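Wurkcombe College to Move Evening Classes to Hismont Building in January

21 September 2024

Wurkcombe College will move its evening program for adults to the Hismont Building at the start of the January term, the college said in a statement. The change affects all evening courses now held at the Yuen Street site, with the exception of ceramics and glazing, which will stay where the kilns are.

The evening program enrolled 1,870 students last year, the highest figure since the present course list was introduced. Many classes at Yuen Street were full before the end of the first week of registration, and several language courses were split between rooms on different floors. The Hismont Building will add 600 places across the program. Most of these will be in English for new speakers, bookkeeping and high school completion.

Registration opens for returning students first and for all other residents one week later. The deposit remains $50 per course and will be taken off the full fee. Students who have already paid a deposit for a January course do not need to register again. Their enrollment will be transferred and a new room number sent by mail. 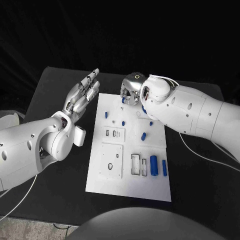

Robotic arms at a table.

Classes will begin at 6:15 p.m., fifteen minutes later than at present. The college said the new start time was chosen after students who travel from the south side of town reported that they often missed the opening part of a lesson. The Vekoreck bus line stops at the main entrance, and its last evening departure is 9:40 p.m. Parking in the east lot will be free after 5:30 p.m. for anyone with a current student card. The west lot is reserved for staff and for permit holders at all times.

The building has step-free access from the east lot and an elevator to every teaching floor. Students who need a particular desk, a seat near the front or large-print course materials are asked to note this on the registration form. The student services office will move with the program and will be open until 8 p.m. from Monday to Thursday. The cafe on the ground floor will serve hot food until 7:30 p.m.

The Yuen Street site has housed evening classes since the college gave up its former rooms above the post office. Its lease has roughly 2 years left to run. The college will continue to use the ground floor for ceramics and for storage during that time, and no decision has been made on the upper floors. The reading room there will close to the public on the last teaching day before the winter break. Books on loan from the reading room may be returned to either site until the end of January.

Daytime courses are not affected by the move. Course fees for the coming term will be the same as those printed in the current catalog, and the existing discount for residents over 60 will stay in place. Fee support for students in high school completion courses will also continue, with applications due before the first class meeting.

Printed copies of the January course list are available from the front desk at Yuen Street and at the town library. Questions about transferred enrollments should be sent to the registration office in writing, with the student's full name and course number.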